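I have a strong opinion about work mats, and I've been told it's not a topic that can carry a whole essay. We'll see.

My position is that the mat is the most important thing on any bench where small parts get put together. More important than the light, more important than the chair, and way more important than the fancy drawer set you were going to buy (I bought it, it's in the hall, it has batteries in it now). You can do good work with mediocre tools on a good surface. Put wonderful tools on a bare shiny tabletop and you'll spend your Sunday on your knees with a flashlight, looking for a pin.

I should say what kind of work I mean. I like gears. I like little gear trains, the sort where you have a round base plate and some posts and a few toothed wheels that have to sit next to each other and be friends. I got into it through a kit from a tiny outfit called Hjaltadóttir, which came with 700 pages of instructions, or that's how it felt until I checked and yes, it was 700 pages, in four languages. I never finished that kit. I did finish the next one, and the one after, and somewhere along the way I stopped caring much about the finished thing and started caring a lot about what was underneath it.

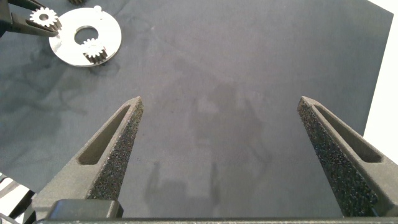
*Dark gray mat, a few streaks and smudges on it, white beyond the edge.*

I love a mat that has some marks on it! People treat smudges like a failure, and I used to be one of them. My friend Birthe Toft wipes hers down every single evening with a damp cloth and then stands there admiring it, and she's welcome to. But a mat is like a kitchen cutting board. It's there to take the abuse so the table doesn't have to. If it looks brand new after two years, I start to wonder what you've been doing in there.

Color is where I get really stubborn. Dark, please. Dark gray, dark blue, black, I don't care which, as long as it isn't green with a grid printed on it. I know everybody loves the grid. Juraj Štěpánek has defended the grid to me over two separate dinners, and his argument is that it keeps you square and lets you measure without reaching for a ruler. Fine! But I'm putting round things on it. A grid under a round thing is just noise, and a small part lying across a printed line does a very good job of vanishing. A plain dark surface leaves you with the part and nothing else to look at.

And matte, always matte. I once did a whole build on a glossy desk pad (a gift, from Akanbridge, who otherwise make perfectly nice things) and every piece of metal had a twin underneath it. I kept reaching for the reflection. I'd get a headache by lunchtime and blame the coffee.

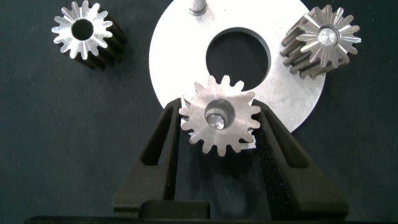
Metal gears are a pleasure to look at, and I think that's half the reason any of us do this. Plastic ones work fine, I've got a whole jar of them, and they run quieter too. But they don't have that finish. Brushed gray metal with the fine machining marks still on the face, and then a bore in the middle that's suddenly shiny inside – I could turn one of those over in my fingers through an entire phone call, and I have, with my mother, who could tell. Set it against a big pale plate and a dark cloth and your eye goes straight to the teeth, which is where you want your eye to be, because the teeth are what you're about to mess up.

Now, fabric or rubber? This is the part where I lose people. I say fabric, or at least something with a bit of a weave or nap to it. Drop a gear on rubber and it might bounce. Drop it on fabric and it gives up right where it landed. Rubber folks will tell you fabric sheds, and the cheap stuff does. I had a felt one that put fuzz into everything and I ended up picking it out with tweezers for most of July. But a decent tight cloth doesn't do that, and it's kinder to the faces of the parts, and it's kinder to your wrists too if you lean on the table like I do.

Vicente Paredes, who taught me how to seat a gear on a post without forcing it, works on a folded bath towel. I'm including this for balance. His builds are better than mine.

Then there's size, and here I'll be bossy: bigger than you think. Whatever you measured, go up one. The usual mistake is to buy a mat the size of the project, and then where do the loose parts go? They go on the tabletop, next to the mat, and from there they go on the floor.
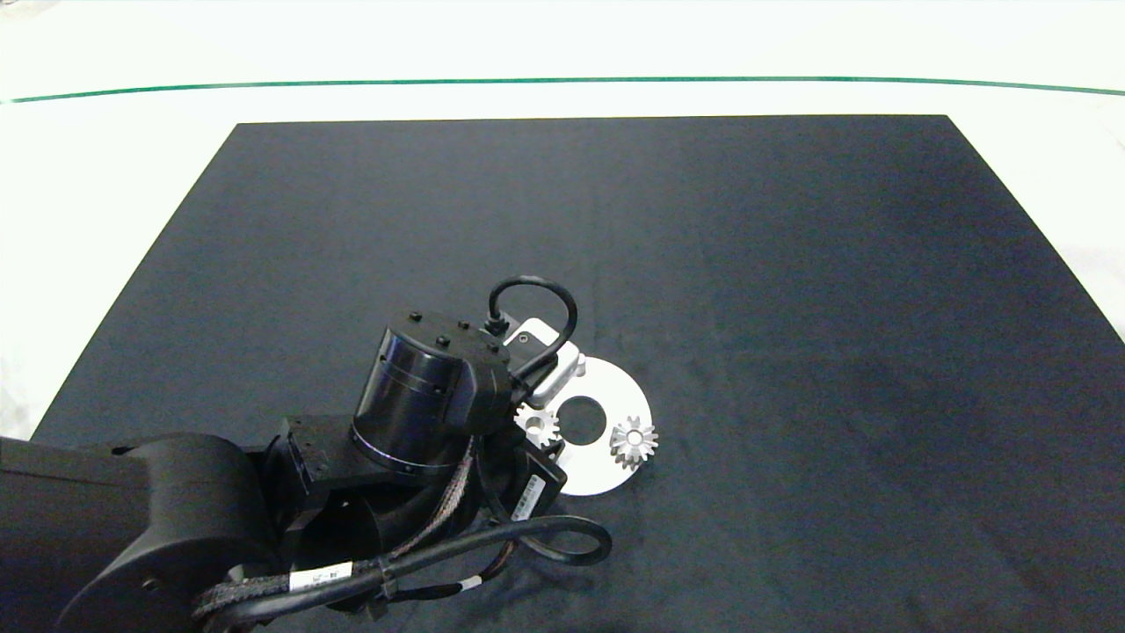

You want enough mat that the thing you're building gets its own patch and the parts waiting their turn get another, with bare space between the two. I mean real bare space, more than feels sensible. I leave the most room on the side my hand comes in from, and I try very hard not to let a mug into it. My own mat is a Zokora, order number 1429, and I only know that because I never took the sticker off the back. It hangs over the table a tiny bit on one side and I've decided I like that.

So what would I tell somebody starting out? Buy the mat first, before the kit if you can stand to wait. Get it plain and dark and dull, get it in cloth if you can find one you trust, and get it too big. Then do one small build on it, badly, and leave the smudges alone for a while. Birthe will be horrified. She's read this already and she says a damp cloth takes two minutes, and that I should stop recommending towels.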